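How to make a quick seaweed soup at home

I learned this soup from my neighbor when I was living above the Tsai grocery, and I cook it almost every week in the cold months. It needs few ingredients and it is ready in 14 minutes, if the water is already hot.

What you need for 4 bowls:

Dried seaweed for soup, one small handful
8 cups of water
2 eggs
1 spoon of light soy sauce
A little sesame oil
White pepper and salt
1 green onion, cut thin

First, choose the seaweed. For this soup you want the dark, loose kind, and not the flat sheets for rolling rice. The sheets become soft like wet paper and the soup looks cloudy. Some shops sell the loose kind already mixed with other dried things, so please read the label before you add salt.

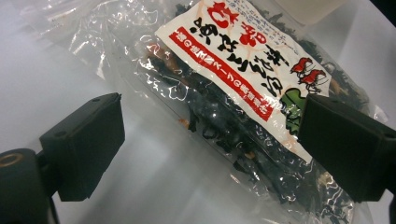

Dried seaweed for soup, in its bag.

Put the seaweed in a bowl and cover it with cold water for 9 minutes. It grows very much, so take less than you think. Pour off the water, rinse one time more and press it gently with your hand. If there is sand at the bottom of the bowl, rinse again.

Bring the 8 cups of water to a boil in a medium pot. Add the seaweed and the soy sauce, then turn down the heat. Let it cook slowly for 4 minutes.

Beat the eggs with a fork. Stir the soup in one direction and pour the eggs in a thin line, from a little height. Wait a moment before you stir again, or the egg will break into very small pieces.

Turn off the heat. Add the sesame oil, the pepper and the green onion, and taste it. Usually I add only a small pinch of salt.

The soup is best on the same day. You can keep it in the refrigerator until the next lunch, but warm it on low heat and do not boil it. The rest of the dried seaweed should stay in a closed jar, away from the stove. If it feels soft when you open the jar, a few minutes in a dry warm pan will help.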